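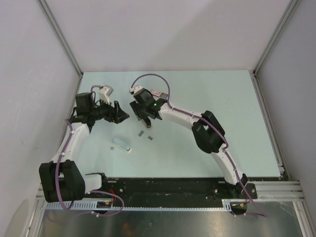 Second-year project report, Sondmont College
Submitted Thursday, November 12, 2020
Filed under: Student work, Local study

To Gran, with love, from all of us: what people write in the front of books and then give away

I should say straight off that I didn't set out to do this project. My first proposal was on the history of the paperback, and my tutor sent it back with "this is a whole degree" written across the top (fair!). That same weekend I bought a cookery book in Stirna for next to nothing, opened it on the bus and found that someone had written "Happy new kitchen, now you have no excuse" inside the cover. I laughed, then I felt a bit sad, then I wanted to know how many other people had written things like that in books which ended up on a shop shelf with a pencilled price.

So my question became: what do people write in books they give as presents, and can you see any patterns in it if you look at enough of them?

How I did it

I used second-hand shops in Stirna and the villages nearby, seven in all. Five were charity shops. The other two were proper second-hand bookshops, Musis on the hill and Golestani down by the bus station, and both were very patient with me. I asked permission everywhere before I started, which I'd recommend to anyone trying this, because a person opening every book on a shelf and then not buying any looks quite odd.

Between June and the end of the summer I opened 2,747 books. I looked at the inside cover, the first blank page, the title page and the inside back cover. I didn't go through the middles, apart from when something fell out. If there was handwriting I copied it into my notebook, with the title of the book, the sort of book it was, the date if there was one, and the kind of pen if I could tell. I left out surnames and addresses even when they were there. I decided early on that shop price marks didn't count and neither did library stamps.

The copying took much longer than the looking. I filled 64 pages of an A5 notebook and my handwriting gets steadily worse, so there are a few near the end that I've had to leave out of the results as I can't read my own notes.

I sorted everything into names only (just the owner's name), presents, school and Sunday school prizes, messages from the author, and a last heap I called "other", which ended up being my favourite heap and the least use.

What I found

Most books have nothing written in them at all. I'd guessed that half would have something, and I was miles out. Less than a quarter did, and the biggest group of those was names only. Old hardbacks were far more likely to have writing than paperbacks. Thrillers had almost none. I suppose people lend thrillers and leave them in holiday cottages and don't think of them as presents.

The books with the most present messages were cookery books, poetry, gardening, children's picture books, and (a surprise to me) bird guides. Bird guides are clearly what you give a man when he retires. I found a lot of retirement ones, mostly signed by a whole office in different pens, with at least one person who has written so small that you can tell they didn't know him very well.

The messages themselves are very short. "With love from" and then a name is by far the most common. After that comes the occasion, usually a birthday or Christmas, and the year. Anything longer than a couple of lines was rare, and the long ones were nearly always in poetry books. A few were so personal that I shut the book again and didn't copy them down. This means my poetry figures are a bit low, and I'd rather own up to that than pretend the method was perfect.

Dates were interesting. The older a message is, the more likely it is to have a full date with the day and month. Newer ones tend to have just the year, or "Xmas" with a year, or nothing. I can't prove why from what I collected. My own guess is that we're used to things being dated for us now, on phones and so on, but that's only a guess.

Sunday school prizes deserve a section of their own and I haven't room for one. They have lovely printed labels with the details filled in by hand, and they're for things like attendance and "diligence". One child at a village chapel had obviously won every year, as I found the same name in a run of prize books on a single shelf at Golestani. I hope they liked reading.

The "other" heap

A recipe for marrow jam in the back of a novel. A list of Christmas cards to send, half of them ticked. "This book is NOT to be lent to my sister", underlined. A sum which I checked and which is wrong. A very polite note correcting the author on the habits of wasps. Somebody had written "finished in bed with flu, quite good" inside a detective story, and I would happily read a whole shelf reviewed by this person.

What people told me

I also put a short questionnaire out at college and at Musis, and got roughly 60 back, though several had only the first page filled in (my fault, I'd stapled them badly). Nearly everyone said they liked finding old writing in a book. Hardly any had written in a present themselves in the last year. The usual worry was spoiling it, or that the person might want to swap it. One reply just said "my writing is awful", and having looked at my notebook I have a lot of sympathy.

Problems

Charity shops sort their stock before it goes out, and the manager of one told me they sometimes put the scribbled-in books straight into recycling. So what I counted was the writing that got past the sorting table. The two bookshops don't do this, and they did have more inscriptions, but they also have older stock, and I couldn't find a way of separating the two things out with the numbers I had. If I did it again I'd ask to look through the donated boxes before anybody had been at them.

I'd also use a spreadsheet from the first day. I typed the whole notebook up in October and found I'd changed my mind in July about whether "Ex Libris" stickers counted, so I had to go back to two shops and do those shelves again. One of them had sold most of the shelf by then.

The full tables are in the appendix, with the questionnaire behind them. The notebook is at the college office if anyone wants to look at it, and the cookery book is in my kitchen.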